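Lunch boxes at Rernel

The doors at Rernel open at ten on open day and by half past there is a queue for the tea urn. The building used to be a carpet warehouse. Now the ground floor is split into bays with low partitions, and each bay has an arm, a table and somebody standing next to it who has been told to keep their answers short.

I had come for bay 3, where Nusrat Barua and her colleague Sinan Toprak are teaching an arm to handle kitchen things. The project is called Mridha. It has been going since January and it is paid for in part by Cemodport, a catering supplier that would like help with the packing and unpacking it does every morning before the vans leave.

Barua gave a short talk to those of us who had squeezed in. She used to work on car parts, which she said were easier, as a bracket is the same bracket every time. A kitchen has lids that flex, tubs that slide when you touch them, and people who put things back in the wrong place.
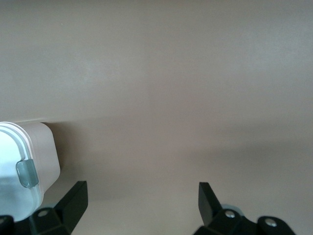
Food boxes take up most of the team's week. The arm has to come down beside one, close on it without squashing the sides, and carry it to a tray. Toprak talked us through what the wrist camera sees, and why the white box over to the left is a harder job than it sounds. The fingers are open, but the box is outside them, so the arm must shift across before it can close on anything. Then there is the latch on the side of the lid, a small grey-green tab that clips over the rim. Toprak would like the fingers to stay off it, because a knocked latch can mean a loose lid.

The team logged 119 attempts in the week before the open day. Barua would not be drawn on how many she was happy with. She said the slow ones bother her more than the failed ones, and that 40 seconds for one box is no use to a kitchen.

Questions went on for 45 minutes. A retired baker wanted to know about steam. Dinesh Siriwardena, who buys equipment for Cemodport, asked who would wipe the thing down at the end of a shift, and was told that the finger plates come off with a screwdriver. He wrote that down.

I had a quick look at the Plikwood stand on the way out, where an arm was sorting offcuts by length, then went to find my coat. Bay 3 had another group in by then and Barua was starting her talk again.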